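We use cookies to remember your settings. By continuing to browse the notebook you accept this. OK / More

4 May 2019
Posted by: Winden workshop, bench log

Tirora, small boards onto plates. Continues from the torque entry.

Stock first. Kovalchuk delivered the plates, 110 in the carton as per the note. Screws are the short pan heads, 1520 on the label, not checked. Carton is under the back bench until the shelf is cleared. Old plates with the oversize holes have gone back to Travcombe and should not be mixed with these.

Collar setting left where the last entry put it. One step higher and the heads began to mark the plate finish. One step lower and the clutch slipped before the head was down. The bit is a new one. The previous bit had rounded at the tip and was camming out on perhaps one screw in ten, so any stripped heads in the first batch should be put down to that before anyone changes the setting again. 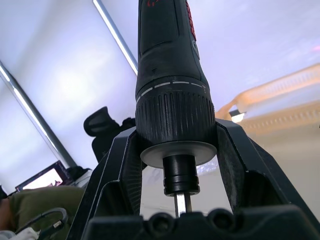
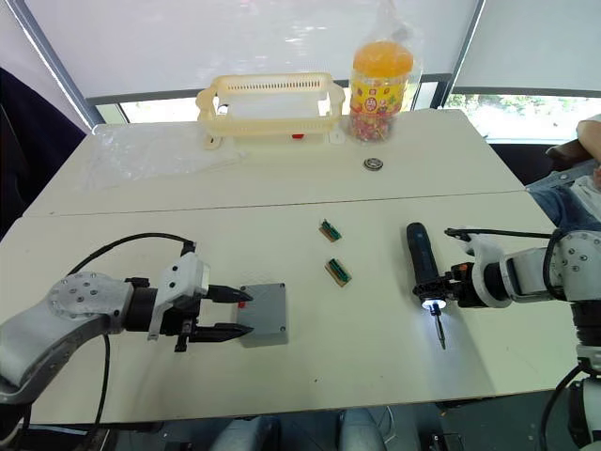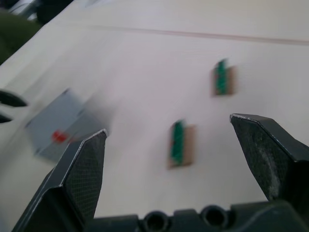 Plate flatness is still the open question. Three from the top layer of the carton rocked when pressed at one corner, and a plate that rocks will turn slightly as the screw bites. The joint between the two tables makes this worse if a plate is put across it, as the tops are not quite level there. Plates to be worked wholly on the front table, as with the grey one in the second photo, well clear of the seam. If they still rock, try a thin rubber mat under the plate and note the thickness used.

Screw order: opposite corners first, all four started by a couple of turns, then down in the same order. Running one corner fully home before starting the others pulled the plate off line by enough to miss the last hole.

Collar markings. The dashes are small and the ring turns easily when the tool is picked up by the lower end. Check it against the body mark before each batch. A strip of tape across the join would do but leaves glue in the ridges. Undecided.

To do:
- level the table joint, shim under the rear legs
- ask Kovalchuk for a flatness figure, quote drawing 213
- second bit of the same size for the drawer
- repeat the pull test on 2 finished pieces
- re-order screws before July

Batch sheet is in the Tirora folder, behind the delivery note.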